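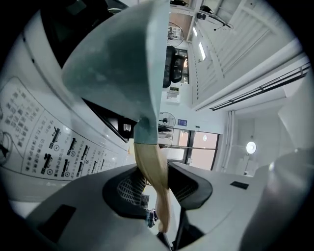 **Anchoring a trailer boat without the drama**
Notes for Dandgate, Tuesday, November 25, 2025

(Get the projector going before people sit down. Spare anchor is in the ute, bring it in early, it's muddy.)

**Hello**

Evening all, thanks for coming out on a weeknight. Thanks to Maite Zabala for asking me, and for not minding when I changed the topic twice! It was going to be sounders. Then I spent a long weekend in October watching people drag through the moorings at Bosley and thought, nope, we're doing anchors.

Quick hands up: who's dragged? Who's dragged and pretended they meant to leave? (Wait for the laugh. If no laugh, move on.)

**My bad night**

Keep this short, I always go on.

- Bosley, southerly came through after tea, we'd put the pick down in a hurry because the snags were ready
- Rocío Barrios was aboard and asked if that was really enough rope. I said yep, no worries
- Woke up because the water sounded different. We were nearly in the mangroves
- Got the motor down, got out, re-anchored in the dark with a head torch and a lot of swearing

I had a perfectly good anchor. What I'd done was put out a bit more rope than the water was deep and call that anchored.

**What's in my anchor well**

Hold up the bits as I go, pass the shackle around.

- Sand anchor for most of what we do here, reef pick for the rubbly stuff outside the heads
- 6 mm galvanised short-link chain, a bit longer than the boat
- 12 mm nylon, three-strand. Stretchy, kind on your hands, and it'll go back in a bucket without turning into spaghetti
- 55 metres of rope all up. Overkill for the estuary, but I do go outside when the weather's nice
- Shackle with the pin wired. MOUSE YOUR SHACKLES. Say it twice

Somebody will ask about stainless chain. It looks lovely and it does slide into a locker well, but I've stuck with gal and I check it for rust at the start of the season. If they want to argue, that's what the tea break is for.

Nour Farah will probably ask about the drum winch on her boat. Answer: love them, would have one tomorrow, but my deck would need a backing plate first and I haven't got round to it. She paid almost 2,000 dollars fitted, and she says her back has thanked her ever since. Get her to talk about the wiring if she's up for it, she ran heavier cable than the kit came with and she's got opinions.

**How much to let out**

Whiteboard here. Draw the boat, draw the bottom, draw the silly straight-down rope.

Scope is the length you've got out against the depth, and you measure the depth from the bow roller to the bottom, so add your freeboard. And add the tide that's still coming! People forget that one and then wonder why it let go at midnight.

Calm lunch stop, I'm happy with three to one. Overnight I want five to one at least, and more if it's blowing and there's swinging room. Chain lying along the bottom keeps the pull low, so the anchor digs in where it would otherwise get plucked out.

I mark my rope with whipping twine. Paint's fine. Cable ties are horrible on the fingers, ask Ainhoa Esteban, she did hers that way and cut them all off after one trip.

**Setting it**

1. Nose into wind or current, whichever's winning
2. Stop. Properly stop
3. Lower it, don't throw it. It isn't the hammer throw
4. Drift back, pay out as you go
5. Snub it off, then a bit of gentle reverse
6. Pick two things ashore that line up and watch them

Phone alarm is handy overnight but I still like my two trees.

Never off the stern. Be serious for this one, don't joke. Small boat, low transom, bit of wake or current, and it swamps very quickly. Bow only, every time.

**Stuck anchor**

Show the cable tie trick with the reef pick: chain shackled to the crown end, run back up the shank, light tie at the top. Pull hard from the other side, tie breaks, it backs out. Pass it round so people can have a fiddle.

Don't go charging about with the rope over the side near the prop. (Mafalda Serrano's story if she's there and if she lets me tell it. Check first.)

**Wrap up**

- Handout's on the table by the urn
- Verbeke has offered to cut chain to length for anyone who orders through the club before Christmas, list is going round, print your name clearly please
- On-water practice at the Wudulen ramp, bring your own gear and a lifejacket, meet on the grassy side

Questions, then help stack chairs.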